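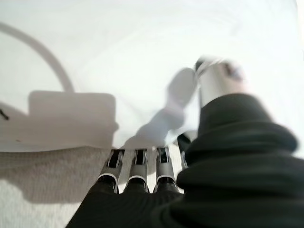 We brought Birnico home in November, a greyhound with a grey face and a name I've never got to the bottom of (it was on his paperwork and he answers to it, sort of, if there's cheese involved). He was 9, and he'd been sitting in foster care a good long while as younger dogs came and went, and I'd only rung up to ask about donating some old towels!

The first 3 nights he wouldn't lie down on the bed we'd bought him. He stood in the hallway, leaning on the wall, dozing on his feet like a horse, and I sat on the floor beside him in my dressing gown feeling quite useless. Then one morning I got up to put the kettle on and found him stretched out full length on the couch, all four legs in the air, snoring. He has not given the couch back.

There's a lot you learn with an older dog. Stairs need a strip of carpet. Dinner goes in a raised bowl, soaked in warm water for 20 minutes, and he'll stand over it the whole time sighing. Walks are slow, and he likes to stop at every single letterbox in Marklow Street, so I've met more of my neighbours since he came than in all the years before – lovely people, most of them, and very free with the biscuits.

His teeth are being looked at next month and I'm a bit nervous about the anaesthetic, but the vet seems happy with his heart. I'll let you all know how the old fella gets on.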